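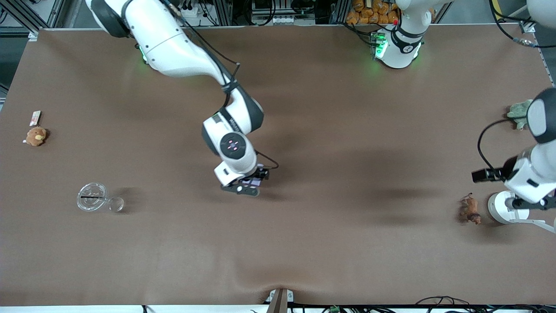
Automation in Practice, Unit 6
Handout: The wrist cable fault on the two-arm cell

Print this page | E-mail this page

Read this before Friday's session. Bring the fault log extract from Unit 5.

1. Background

The case concerns a bench with two arms, used for sorting and tidying small household items and toys. The bench was set up by Maten and run from a control program called Jorelia. Sandra Sedgwick was responsible for the hardware and Marleny Muñoz for the software. Both wrote up the fault separately, and their accounts agree on all but one point, covered in section 4.

Each arm carries cable on the outside. On the right arm a thin black cable follows the upper links, and a short loop curls out at the wrist. The left arm also has a loop at the wrist, and a wrist camera is mounted there. External cable is cheap and easy to replace. It also moves every time the arm moves, and the cable route is not part of the robot model unless someone puts it there.

2. What happened

The fault appeared in February, in run 473. The right arm was told to lower its gripper to just above the table, turn the wrist and close on a soft toy. During the turn the gripper stopped answering. The arm did not stop. It finished the move, lifted with nothing held, travelled to the drop position and carried out the release. Jorelia recorded the cycle as complete.

The same thing happened 70 times before anyone stopped the cell. The operator had seen several empty lifts and put them down to poor grasps. Soft toys and light plastic cups are often missed, so an empty lift on its own did not look like a fault.

3. Cause

The loop at the right wrist had been tied 255 mm from the flange. At that length it went tight near the end of the wrist turn and pulled on the connector. The connector did not come out. One contact opened for a moment and the gripper controller reset. By the time the wrist turned back, the link had returned and all the status messages were normal.

Sedgwick found the fault by turning the wrist slowly by hand with the power off and feeling for the pull. A bench test of the same cable, laid straight, had passed twice.

4. Why it was not caught

The program checked the link to the gripper at the start of a cycle and at the end. It did not check during the move. Muñoz regards this as the main failure. Sedgwick puts the cable length first and says a mid-move check would only have reported a fault that should not have been built in. Be ready to argue either side.

There was also a safety matter. An arm that keeps moving after its gripper has reset may be holding something it no longer controls. On this bench the load was a toy. The Ağca case in Unit 7 has the same fault with a heavier part.

5. What was changed

— The loop was re-tied with more slack and the wrist turn limited in software.
— Loss of the gripper link now causes a controlled stop at any point in the cycle.
— A cycle counts as complete only if the fingers report a held object on the lift.
— Cables are checked by hand through the full wrist range after any re-tying.

The cell then ran 985 cycles without a reset.

6. For discussion

Which of the four changes would you make first if you could make only one that day? What should the operator's sheet say about repeated empty lifts? How would you test for a fault that clears itself before the cycle ends?

Reading: Sistberg course pack, chapter on cable management, and the notes on stop categories from Unit 3.

Last updated: February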